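Clondine test day, June 2022
Notes on clutch and launch rpm
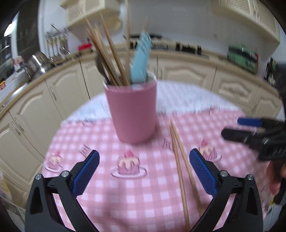
Left the unit at 5:40 with the trailer and got to Clondine before the gate opened. Air was cool and the track had been scraped overnight, so I wanted the first hit to be a clean baseline with nothing changed from Dumgate. Same tires, same pressures, same two-step setting, same fuel. Tsutomu filled the log sheet and I drove.

Run one: two-step at 4,100, clutch base pressure as last time. The car left straight, then shook the tires just past the 60-foot mark. I pedaled it once and shut off at half track. The data showed driveshaft speed climbing much faster than it should between 0.4 and 0.7 seconds. At Dumgate the same settings gave a slow, soft curve and no shake at all. The only real difference is the surface. Dumgate is old concrete with a seam at the launch pad and Clondine was ground last winter.

Pulled the clutch cover between runs. Wear on the discs was low, and the floaters had a light blue ring on one side only. Measured the pack and it was two thousandths off the fresh number, so the clutch was locking up early and hardly slipping. Took out 41 grams of counterweight across the levers and left base pressure alone. Kanako thought I should change base pressure first. Her argument was that counterweight acts later in the run and the shake starts early. I see the point, but the hit itself was fine on the graph and the problem came with rpm.

Run two: no shake. 60-foot was 0.02 slower than the Dumgate average and the car carried the front wheels level to the first cone. Lifted at the eighth as planned. Engine speed dropped to 6,900 on the one-two shift, which is lower than I like. Oil pressure held at 78 psi through the lights.

Run three was the same setup with two-step raised to 4,400. Better. The 60-foot came back to where it had been and the driveshaft curve was smooth. There is a small ripple at one second that I can't place. It could be the sensor bracket. It has been bent before and I straightened it in the vise, so it isn't a part I trust. New bracket to be made from thicker plate before the next outing.

Long gap after that for an oil-down in the right lane. Ate lunch, charged the batteries, drained a small amount of water from the catch can. Aleksandra Zawadzka came over from the next pit with her index car's time slips and we compared lanes. She had run both and found the left lane quicker to 330 feet on every pass. All of mine were in the left lane, so my numbers may flatter the change. Should have asked for the right lane once.

Run four, full pass to the quarter. Launched well, drifted toward the center line from 400 feet on, and I corrected twice. It made the stripe under power. Rear tire growth looked even in the data, so I suspect the preload on the right rear bar. It had one flat of adjustment more than the sheet said. No record of who changed it, probably me.

Track temperature was up by then and the staging lanes were full. Decided against a fifth run. Leakdown on all eight cylinders in the pit: seven good, number six a little higher than the others and leaking past the rings. It was the same in the spring and has not moved.

Total passes on this short block now 284. I had planned to freshen it at 300, and the Phelan round in July is likely to use up most of what is left. Will pull the pan first and look at the center main. If it shows copper the block comes out early and we skip Phelan.

To do: sensor bracket, set right rear bar to zero and re-scale the car, order two floaters from Drerkavham, replace the weeping hose at the fuel regulator, ask Isamu for the loan of his corner scales. Also move the driveshaft channel to the higher sample rate, so the ripple can be read properly.

Home at 9:15. Trailer still loaded. Car drained and covered.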